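Maricica Pascu
2023-05-17

Some people asked how we plan the money for the second sorting station at Lornuncombe, so I will write it in a few posts.

First thing: we are not buying the arms yet. In February I had a quote from Viltbridge for 2 arms with hands, and I almost signed. The hands were the expensive part. The table and the trays were nearly nothing.

What I forgot in my first budget: spare fingers, the safety mat, freight, and an electrician. Freight alone was $700. I had written $0 in that cell, I am still a little ashamed.

So now we do the layout in simulation before any purchase order. We rent a licence for Flurnance, 40 hours per block. One block is $384. It is much cheaper than moving a real table after it is bolted to the floor.

Current layout has the blue tray and the dark tray side by side, on the right. Left hand holds the small part, right hand stays open over the blue tray. My question for the budget is whether we need five-finger hands on both sides, or a simple gripper on one.

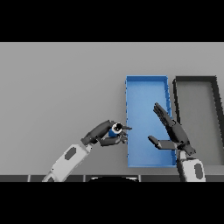
Chien: Ask for the price of the service contract before you choose the hands. Ours was quoted separately and it changed which model we could afford.

Thank you Chien, I did not ask this. I have written to Viltbridge now and will add a line for it in the spreadsheet.

Next I must decide if the trays should move closer to the centre. If yes, maybe a shorter arm is enough, and the shorter one is in a lower price group. I will post the numbers when I have them.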